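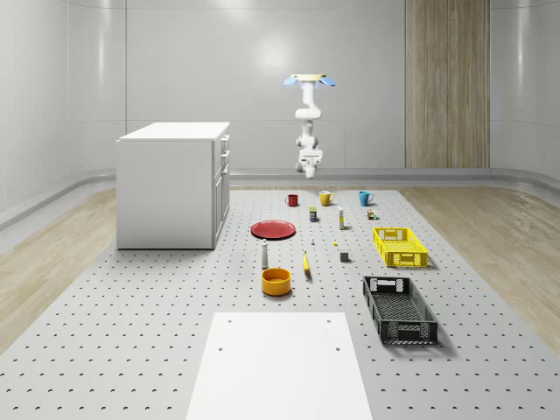 Tabletop reset rules (the "house rules" for a robot pick-and-place bench)

A tabletop reset rule is any written rule that says how a bench full of household objects has to be laid out before a robot arm gets to try picking things up, and how it gets put back afterward. I've been keeping this article going on the Kernanham wiki for a while now, so forgive me if it sounds more like me than like an encyclopedia (I've tried, I really have). It covers the rules we use for simulated benches. Most of them work on a real bench too, with more bending down.

Background

The rules started as a single page called the Drarimis sheet, which came out of a shared project on kitchen-type tasks. The sheet had 12 rules on it, and four of those were about file names, so you can guess how much it said about tables! The version most people mean today is the second one, dated 7 September 2019, and it has 13. The extra rule is the one about resting pose, and I'll get to that because it's my favorite.

Before the sheet, everybody laid out a bench however they liked. You'd read a report saying an arm had done well on bowls and bottles, and you'd have no idea if the bottles were standing up in a tidy row or lying down next to something they could roll into. Two groups could run the same arm on the same objects and come away with numbers you couldn't compare at all.

Layout rules

The first rule is spacing. Every object that might be a target needs enough free room on two opposite sides for the fingers to come down open. On a board with a grid of holes, you measure in holes, which I love, since you can do it by eye and you don't need to agree on inches or centimeters. Small stuff like nuts and little cubes gets the same clearance as big stuff. People always want to squeeze the small things in, and then the fingers come down on a neighbor.

The second rule is mixing. A bench should have flat things, round things, tall things and boxy things together, and they should not be sorted by kind. A row of mugs is fine if the task is about mugs. Crates can go anywhere, but an open crate may not be used as a fence to keep something from rolling. (This was a real problem. Somebody's success rate on round fruit was suspiciously good for a whole month of March.)

Third, tall and narrow boxes. These are the ones that get knocked over by an elbow or a housing while the fingers are busy somewhere else. The sheet says a tall box may stand close to the robot only if the run is also scored for bumps. I'd go further and say always score for bumps, but I lost that argument.

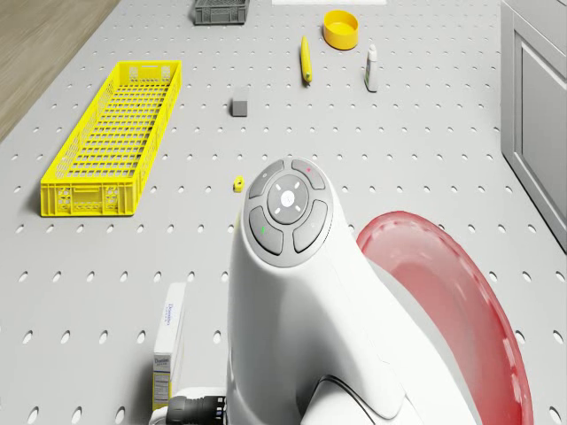
Fourth, seeds. If the layout is random, the seed gets written down with the result. If a person moved even one object after the random layout was made, the seed is no good anymore and you save the full list of positions instead. I know it's dull. Please do it anyway.

Resting pose

Okay, the good one. Many objects have more than one way to sit. A bottle can stand on its base or lie on its side, a banana can point any which way, a plate is nearly always flat. The old sheet only recorded where the object was, so a standing bottle and a fallen one counted as the same setup, and they're really not the same job. For a bottle on its side the fingers have to turn to match its long axis, or they catch it at the neck and the thing swings.

So the added rule says: record the pose, let everything settle before the clock starts, and check it again once it has settled. Simulated objects get dropped in from a tiny height, and round ones like to wander. Our default settling time is 400 simulation steps. The Sönmez checker, which is the script most of us use, reads the poses before and after and complains if anything is still moving.

There's a small fight going on over whether an object that tips over during settling should be stood back up. The Vundamside people say yes, because the layout file asked for a standing object. I'm in the other camp: log it as lying down and carry on! Real tables have fallen bottles on them.

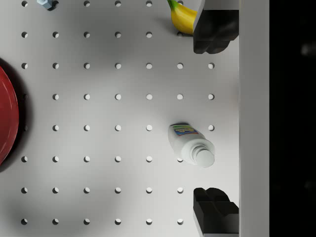
Approach and clearance

The approach rules are shorter. Fingers open fully before they come down, and they come down straight unless the task says otherwise. The target should be between the two fingers before they start to close, and anything that isn't the target should be outside them. If a finger touches a second object on the way, the run can still count as a success, but the touch goes in the log under "side contact."

Views from above and views from the hand are both kept. A hand view is the only decent way to check side contact later, and an overhead one tends to miss it since the arm is in the way half the time.

Scoring and retries

A set is 30 runs for each layout. One retry is allowed per run, and the retry starts from wherever the objects ended up, with no tidying in between. Groups that reset the bench before a retry have to say so at the top of the report, in plain words.

Open questions

The sheet says nothing yet about see-through parts, soft objects or anything with liquid in it. It also doesn't say how worn a real object can get before it has to be swapped out, which matters if you're comparing a real bench to a simulated one. There's a draft on that last point in the Kernanham folder, and comments go on its talk page.

See also: grid boards, gripper clearance, side contact, settling time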